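4.2 Layered bedding and the order of folding

Landitz Household Studies, working paper, September

Bedrooms in the Daltby survey were rarely furnished with a single cover. In most homes the bed carried a printed sheet, one or more pillows, and several blankets of different weights which were moved on and off it during the day.
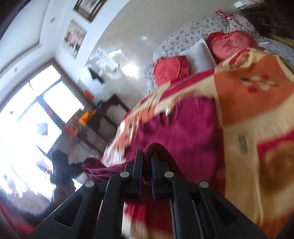
The order in which these layers were handled varied more between homes than any other part of the morning routine. Of the 90 households visited, 50 cleared the blankets before touching the pillows, and 36 worked the other way round. The remaining households followed no fixed order, and their results are reported separately in Section 5.

Three kinds of textile are distinguished in this section. The first is the bedsheet, which normally stays in place and is pulled smooth by hand. The second is the blanket, which may be brushed, woven or quilted, and which is folded and stacked when the bed is not in use. The third covers small cloths such as towels, which are often found among the blankets although they do not belong to the bedding proper. Figure 4 shows a dark maroon towel-like cloth together with a magenta-pink blanket, with a second blanket in cream, orange and red beside them.

Small cloths had a marked effect on the time taken. Where a towel had been gathered up with a larger cover, residents generally stopped to separate the two before folding. This pause was short when the colours differed strongly and longer when they were close. Residents in the Kekana district described the sorting of similar reds as the most tiresome part of the work, and several said that they preferred to put such pieces aside and return to them last.

Blankets with a clear pattern were folded more evenly than plain ones. Residents used the bands and borders of the design as a guide, bringing one edge of a band to meet the other. With plain brushed blankets they relied on the corners, which were harder to find once the blanket had been bunched.

Decorative cushions were treated with some care. They were seldom stacked with the ordinary pillows and were usually the last items to be set in position. Heart-shaped cushions bearing embroidered characters, such as the two red ones in Figure 4, were recorded as decorative in the inventory, and the plain white pillow between them as ordinary bedding.

Storage was the main limit on how far the tidying could be completed. In homes with a chest or cupboard close to the bed, folded blankets were put away at once. Elsewhere they remained at the foot of the bed until evening. The Jellari inventory sheet allows 5 storage positions, and this proved too few for the larger households.

Figure 4. Blankets, cushions and a patterned sheet in a bedroom during tidying.

Comments

Reader, 36: Were summer covers counted as blankets? We use a thin cotton one and it never gets folded.

hillside_m: The part about borders is right. I always line up the stripes first.

Reader, 50: Please could the inventory sheet be posted with the next section?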